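The Window at Mokside

The night shift at Mokside started at 8, and my job was to pick up a red block 32 times before I went home.

I never touched the block. It lived in the simulator, along with the table and the room around the table. I sat in a chair on the second floor with a controller in each hand, and when I squeezed the right one, the fingers closed. When the block came up off the table I held it there until the tone sounded, and that was one example. Then the simulator moved everything and I did it again.

The examples went to Nadar, which was the name of the model and also the name of the folder. Nadar was going to run on arms in the Trullader warehouses, and what it knew about picking things up was whatever we had shown it. There were nine of us on nights. We were paid by the shift, with a little extra for each example that passed review.

Zernen, the company that hired us, had given us a sheet of rules. Don't rush. Don't close the fingers until they are on both sides of the object. If you make a mistake, recover from it and keep going, and let the reviewers decide whether to keep it. I followed the first two. The third I ignored for months. When I made a mistake I hit the reset pedal and the attempt was gone.

My pass rate was very good. I had a way of doing it, which was to come in from the left, stop, drop straight down, and squeeze. I could do it while thinking about groceries.

In March they changed the rooms. Up to then the simulator had put the table in a plain dark space, and now it added furniture, doors, walls in different colors. The camera moved too. It rode on the wrist, and some nights it was mounted so far over that I had to tip my head to make sense of the view. One of the rooms had a window with brown wood around it and small square panes. The glass was gray and there was nothing on the other side. I got that room a lot.

I started to slow down in it. I would have the fingers open and the block somewhere past the rim of the gripper, where I could hardly see it, and I would turn the wrist a bit to look at the window. My grandmother had a window like that over her sink. Hers looked out on a propane tank. 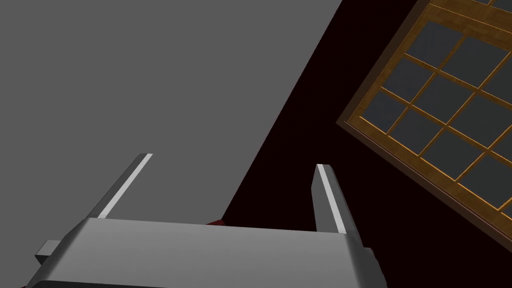
Your approaches are getting longer, the reviewer wrote to me in the chat. It's fine, they pass, but the model is picking it up. In the window room it waits before it goes down.

I asked how long it waited.

Two seconds, the reviewer wrote. It doesn't do it in the other rooms.

I read that a couple of times. Then I asked if I should redo the examples, and the reviewer said no, there were plenty from other people and it would wash out. After a minute another message came. It said the pause wasn't the problem they were worried about. The problem was that when Nadar missed the block, it didn't know what to do. It went up, stopped, and stayed there. They had looked through my work for an example of a miss and hadn't found one.

I wrote that I reset when I missed.

Yes, the reviewer wrote. Please stop doing that.

I unplugged the pedal and put it in the drawer with the spare batteries. The simulator gave me the window room again. I came in from the right, which I never did, and went down too early, and one finger landed on top of the block and shoved it across the table. My foot went looking for the pedal and found carpet.

So I opened the fingers and backed up. I turned the wrist until I could see the block again, close to the edge now and sitting at a bad angle. I went after it slowly. I missed a second time, by less, and backed up again. On the third try it came up off the table and I held it there, waiting for the tone.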